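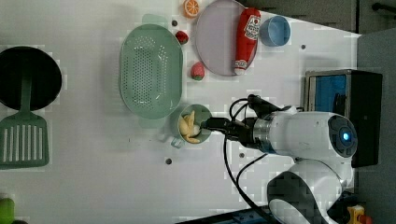
Toy banana in a light green mug.

Families wanted: does playing with toy food get kids to eat the real thing?

Roltton Family Research, Grestine
Open to families in Grestine and Patalthorpe

You have probably seen the claim. Let a child play with a pretend carrot for long enough and the real carrot will go down without a fight. It's printed on toy boxes, repeated in parenting newsletters, and passed along at daycare pickup as if it were settled. We went looking for where it came from and mostly found people quoting each other.

Maybe it's true. We doubt it, and we would like to be shown we're wrong. For that we need families with a child aged 2 to 5 who refuses, spits out, hides or throws at least some fruits or vegetables. If that sounds like a normal child to you, we agree, and that is part of what bothers us about the word "picky."

What you would do

You fill in a short food diary at home for a few weeks in the fall. A line or two per meal is plenty. Half the families get a box of toy food to play with between meals. The other half get a box of building blocks that costs the same. You don't choose which box you get and neither do we. It is drawn by lot, and please don't sign up if blocks would be a letdown.

Your child also comes to us for two visits, one at the start and one at the end, at our rooms on Deák Street in Grestine. At each visit there is a snack table and a parent sits in the whole time. We write down what gets eaten. No one will coax, praise, bribe or do the airplane with the spoon, and we will ask you to hold off as well.

What you get

$150 per family, paid after the second visit. If you drop out early you are paid for the part you did. You keep the box, whichever one it is. You also get the results in plain words, including if the answer is that nothing happened.

What you don't get

Advice. We are not dietitians and this is not a feeding program. Anyone who tells you a study like this will fix dinnertime is selling something. If you are worried about your child's weight or growth, or if your child gags or chokes often, talk to your doctor. Please don't wait for us.

Who can't take part

Children with food allergies, for the simple reason that we can't promise a snack table safe for everyone. Children already seeing a feeding specialist. Families who work for a toy company or who get paid to post about toys. Brothers and sisters are welcome to tag along, but only one child per family can be in the study.

Who is paying

Fair question, and you should ask it of every study you read about. The money comes from our own research budget. We bought the toys in ordinary stores at the ordinary price. No toy maker has seen our plan or will see the results before you do.

Things that might still go wrong

Parents who keep a food diary tend to start serving different food. Kids get older and change their minds with no help from anyone. A snack table in a strange room is a poor stand-in for a Friday night supper when everybody is tired. The blocks group should help with some of this. It won't help with all of it, and we will say so when we write it up.

How to sign up

Call or stop by the Deák Street front desk and ask for the toy food study. We'll ask your child's age, what he or she won't eat, and which days you can come in. Sign-up closes at the end of August. Visits can be booked in the morning or after 4 p.m., and there is parking behind the building, though it fills up early.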